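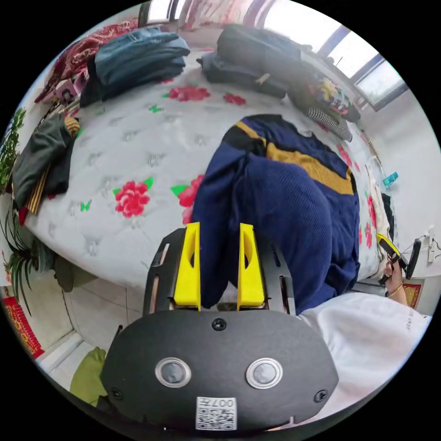
A navy jumper with a mustard stripe, on a flowered mattress cover.

The baker at Wynne, the small bread shop in Orness, starts the rye on a Friday night and does not bake it until Saturday afternoon. We spoke by phone in July, between the morning batch and the lunch orders.

"People ring up and ask why theirs came out like a brick," she says. "I ask how long they left it and they say two hours. Rye wants longer than that."

Her starter is kept at 100 per cent hydration, equal weights of flour and water, and fed once a day. She learned the method at Prerodo, a bakery where she worked for four years before opening her own place. There they made 90 loaves a day. She makes far fewer now and says she prefers it.

For home bakers she suggests a tin. "Rye dough is sticky and it won't hold a shape. Wet your hands, push it into the corners, smooth the top and leave it alone." She uses a tin 13 centimetres wide, greased with butter, and bakes with a tray of hot water on the shelf underneath for the first part.

I asked about caraway. She puts it in one loaf, the one sold as Dulov, and leaves it out of the rest. "Half my customers can't stand it. My husband picks the seeds out."

The loaf should be wrapped in a cloth and kept until the next day before anyone cuts it. If it is sliced warm the middle sticks to the knife. She eats hers with salted butter and pickled cucumber, and the ends go into soup.

The shop is shut on Mondays. Orders for the rye need to be in by Thursday noon.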